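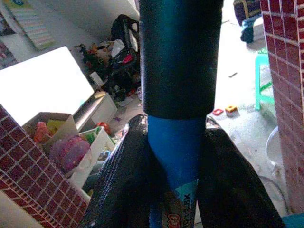 Korier Greifmodul für gemischte Kleinware

Das Korier ist ein Greifmodul mit zwei Fingern für Arbeitsplätze, an denen jeden Tag andere Gegenstände sortiert und eingeräumt werden. Es passt an die Arme Louro und Nosetti. Die Kamera sitzt am Handgelenk und schaut zwischen den Fingern nach vorne.

Was ändert sich für die Mitarbeiter?

Das Bücken und das wiederholte Heben übernimmt zum großen Teil der Arm. Die Person am Platz entscheidet, wohin ein Gegenstand gehört, und prüft beschädigte Teile. Diese Arbeit ist ruhiger, aber sie verlangt mehr Aufmerksamkeit für den Bildschirm — bitte planen Sie deshalb Pausen ein. Für die Einarbeitung rechnen wir mit fünf Schichten. Programmierkenntnisse sind nicht nötig.

Wir empfehlen, die Kollegen schon vor der Lieferung zu informieren. In einem Betrieb, den wir seit September begleiten, haben die Mitarbeiter selbst die Reihenfolge der Behälter festgelegt.

Technische Angaben

Öffnungsweite: 62 mm
Fingerlänge: 47 mm
Fingerbeläge: schwarz, wechselbar
Inspektion: nach 1.000 Betriebsstunden

Lieferumfang

Greifmodul, Kamera mit Kabel, ein Paar Ersatzbeläge, Anleitung auf Deutsch. Der Arm ist nicht enthalten.

Glatte Flaschen und Dosen sollen möglichst in der Mitte gegriffen werden. Für offene Gefäße mit Flüssigkeit ist das Modul nicht zugelassen.

Preis und Lieferzeit auf Anfrage bei Hilum.

Stand der Angaben: 13. Januar 2018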